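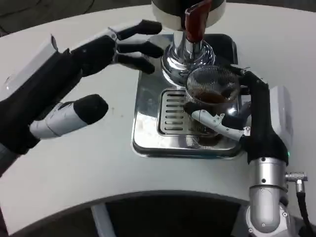 The espresso machine on the white table. Very shiny, and there's a cup under the group head.

I have been putting off writing about espresso machines because people get cross. Say one wrong word about somebody's coffee and you hear from them until November. But I have now had three separate people tell me I need one at home, so let's have it out.

First, the looks. I'll grant them the looks. A black cylinder with a white band round it, a reddish-brown handle poking out at the front, and enough polished metal to see your whole table bent round the group head. My brother-in-law Paavo calls that sort of thing "furniture". I'd call it another surface to wipe. Every fingerprint shows on chrome, and the square steel base is no better. Anyone who has owned a steel kettle knows how that goes.

Then the drip grate. It sits at the front left, a small thing with slots, and I am told it catches the drips. Some of them, perhaps. On the one I used at the Hastitz flat, a fair share went straight past it and dried on the steel. You lift the grate out, rinse it, dry between the slots with the corner of a tea towel, put it back and do it all again after lunch.

The money is where I really start to grumble. The shop in Ullolville wanted 287 for a plain one and tried to walk me over to a shelf where the prices had commas in them (3,547 for the biggest, and no, that did not include a grinder). The grinder was another 128. Veronica from the shop was perfectly nice about it, but when I asked what the dearer one did to the coffee she told me about the warranty.

Emese Boros, who reads this blog and writes in more than is good for either of us, says I'm missing the point and that the fun is in the fiddling – locking the handle in, watching the cup, getting it slightly wrong. She may be right. I do like a heavy handle that turns with a bit of resistance. I also like being back in my chair with a hot drink inside four minutes.

I did have a decent cup out of one at Halász last winter, thick and dark, no complaints. Whether it was better than what comes out of my dented stovetop pot I couldn't swear to. I'd need the two side by side, and somebody else to pour.

So I'm keeping the pot for now. Paavo has offered to lend me his machine for a fortnight, and I've said yes, provided he brings his own cloth.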